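Tevever Heated Brush: Do You Need Another One?

The box says 700 strokes to smooth hair. I gave up counting. Reginald Ridgeway swears by his Bachmann dryer, so I came to this brush with doubts.
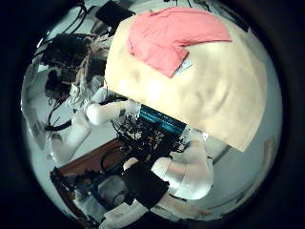 Page 6

It heats up fast, I'll give it that. But my ends still flipped out by lunch, and the handle is too fat for a small hand.

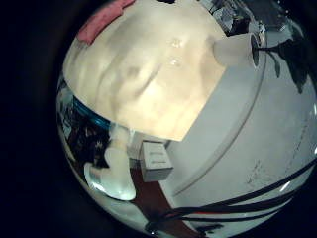
The cord is short too, and the "salon shine" looked a lot like my usual hair. I'd wait for a sale, or stick with the old Bronis.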